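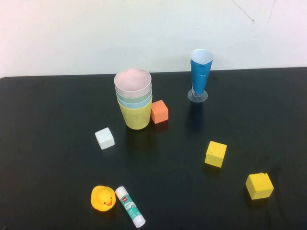 Kurnetex Tidy is a set of robot recordings about clearing a table. I started it after a long argument with myself over whether a machine could put away the stuff my household leaves lying around, and I wanted something better than a hunch to argue with. So most of the layouts are small and silly and very ordinary: nested pastel cups, a few colored cubes, a rubber duck, a glue stick on its side, a blue paper cone on a clear stand. A four-year-old would have that cleared before lunch (okay, with bribes). For the arm it's a full day's work, and I think the gap between those two is the most interesting thing in the whole repo.

What's in here

There are 1788 episodes in the main folder and another 600 in a folder called extras, which I'll get to. Each episode is one instruction, one attempt, and whatever the arm did about it. The instructions are typed by me in plain words, so expect things like "put the white cube in the yellow cup" and "stand the glue stick up." I left my typos in. If your model can't cope with "teh orange one" it isn't going to last long in my kitchen either.

You get two views per episode, one fixed and one from the wrist, plus joint positions, gripper opening and a success flag that I set by hand after watching the clip. Read the flag as my opinion! I was pretty strict at first and got softer as the winter went on, and I haven't gone back to even it out.

Can it do chores yet?

Some of them, slowly, if you pick the chore. Cubes are the easy end. They sit still, they have flat sides, and a two-inch error in planning usually gets fixed on the way down. I'd trust the current policy to put blocks in a bin while I'm in the next room, and I do now and then.

Cups are where it gets fun. Pulling one cup off a nested stack sounds like nothing until you watch a gripper pinch two rims at once and lift the lot. Glue sticks roll. Paper cones crush if you squeeze like you mean it, and slide if you don't. And ducks, well, a duck has no good side to hold. My notes from November are mostly about the duck.

Folding, wiping, anything with a lid: no. I tried a dish towel for an evening and those clips aren't in the release.

The wrist view

This is the view most people ask me about, so here's what you're getting into.
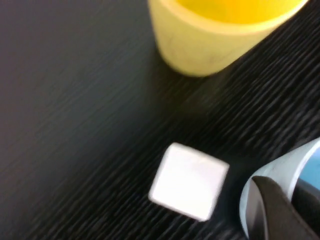 Wrist view, white cube and yellow cup, with motion blur.

I didn't filter blurry stretches out. A lot of public sets do, and then the policy meets its first smeared picture on a real table and falls apart. If you want them gone, there's a sharpness score per time step in the metadata and you can set your own cutoff. I train on everything. Also watch out for shiny tables: the surface goes from nearly black to silvery streaks depending on where the light hits it, and my early models liked to treat a bright streak as the edge of something.

Getting started

Download the index file first and look through it before you pull the rest. Grab the first 100 episodes if you only want to check that your loader works. Keep the folder names as they are, the scripts look for them. If you're short on memory, turn off the fixed view and work from the wrist alone, though the stacking results get noticeably worse.

The baseline config trains for 3000 steps, which is plenty for cubes and not enough for cups. I've left it low on purpose so you can get a result the same day.

The extras folder

These are the oddballs: wrong instructions, objects that get swapped halfway through, me stopping the arm because I didn't like where it was headed. Don't mix them into training without reading the notes file. They make a decent stress test.

Known problems

Gripper opening is logged one step late in the older episodes. Fix is in the loader, off by default, sorry.

A handful of instructions say "left" from my side of the table and not the arm's. I've tagged the ones I found.

Color words are loose. I say pink, you may say peach.

License and changes

Use it for whatever you like, just link back here. Last update 4th March: new index file, two broken episodes replaced. The Brurolness layout format is next on my list, and I'll take pull requests for it.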